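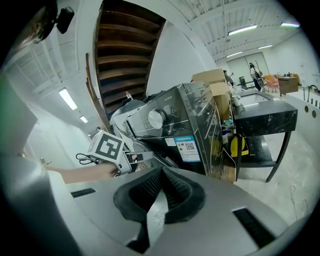 About us

We're Inda. Small outfit in Sturkbridge, one long room plus a store upstairs. We collect hand demonstrations and use them to teach robot arms household jobs – coffee, dishes, folding, putting stuff back where it lives. People do the job with hand-held grippers, the recordings go to our training side, and what comes out gets tried on an arm. Been at it a while now. Most of our customers are other robotics teams who don't want to run a room like ours themselves. Fair enough.

Most pages like this one have a paragraph on values. Ours has a fault report. New customers kept asking about the February business anyway, so it may as well live where everybody can find it.

What went wrong in February

Short version: an arm running one of our trained policies closed its gripper on the handle of a coffee machine and did not let go when told to. It kept pulling. The machine came off the bench. Water tank split, hot water over the floor, Ziad Moussa got a scald on his left wrist. Minor, treated the same afternoon, but he was standing where we had told him to stand and that's on us.

Longer version. The stop command went out over the same link that carried the pose data. The link was choking. Commands were queueing up behind old ones, and the stop sat in line with the rest. By the time the arm read it the machine was already going over. Ziad hit the red button on the wall, which cuts arm power directly, and that worked the way it should. It was just further away than it ought to have been.

Then the second half, the part that bothered us more. When Siwan Howells went back through the training recordings she found the arm hadn't made up that pull on its own. It learned it from us. We had a timing fault in the hand-held grippers – the finger-width reading was drifting behind the tracked position, a little more with every minute of a long session. So in the data, a person who had let go of a handle and moved their hand away looked like a person still holding on and dragging it. Over and over. The policy did exactly what it was shown.

Out of 3,110 coffee recordings in that set, 1,261 had drift bad enough to matter. We pulled all of them. Another 762 were borderline and we pulled those too after an argument that took most of a day. Ghassan Karam wanted to keep them and correct the timing in software. Jad Semaan said no, and Jad runs the training side so that was that. We still have them on a drive, marked bad, not for use in anything.

How we missed it

Sessions used to be short. Ten minutes, stop, restart the recorder, and restarting reset the clock. Drift never had time to grow. In the winter we moved to longer sessions to get more done per person and nobody rechecked the timing at the new length. The check we did have ran at the beginning of a session, when everything is always fine. Useless, for this.

Also people had noticed. Two of the operators had said the playback looked "sticky" and it got written in the notebook and stayed in the notebook. Ingrid Escobedo, who started Inda and signs off on everything here, has said more than once that this is the bit she'd want back.

What we changed

Stop signals have their own wire. Nothing else travels on it, ever.

Second stop button, on a lead, within reach of whoever is minding the arm. If the lead isn't plugged in the arm won't power up.

Grip force on the arm is capped in the hardware now, not only in settings. It can lift a full cup. It can't drag an appliance. We tried.

Timing check at the start and the end of each session. Operator claps the gripper shut three times in view of the camera, software compares. If the end check fails the whole session is thrown out, not just the tail of it.

No water over lukewarm in any appliance during an arm trial. Hand recordings are differnt, those are people making coffee and they can make it hot.

Anything written in the notebook gets read out the next morning. Takes five minutes. Somebody has to answer it out loud, even if the answer is "don't know yet".

The link problem itself was traced to a converter box we'd bought from Ultine, which was fine, and a setting we had put on it, which was not. Our mistake. The independent safety review was done by Chamoun, they spent 2 days with us and sent back a list longer than we'd hoped for. Most of it is done. The two items still open are both to do with loose cables on the floor during hand recording, and a better route for them along the wall. We're waiting on parts.

If you bought data from us

Anyone who had any of the affected recordings was contacted and sent a clean replacement set, finished 9 Aug 2024. Every recording in it has the start check and end check stored with it so you don't have to take our word. If you had coffee data from us before then and did not hear anything, please write, we may have an old address for you. Please don't mix the old set with the new one. File names look alike, the version number is in the folder name only. Yes, we are fixing that as well.

Dishes and folding sets were checked the same way. Sessions there were shorter and the drift stayed small. A handful pulled, list on request.

Who's here

Ingrid Escobedo – founder, customers, final say.
Jad Semaan – training and evaluation.
Siwan Howells – data quality. Can stop any session, any time, without asking. New rule, she wrote it.
Ghassan Karam – gripper hardware, tracking, the new stop circuit.
Ziad Moussa – runs the floor and the operators. Wrist is fine, thanks to all who asked.

Plus the operators, who work part time in shifts. No robotics background needed, we train you in a morning. We're usualy looking for people, left-handers especially.

Visiting

Ring first. If an arm trial is on we'll ask you to wait until it's finished. Closed shoes, and mind the cables.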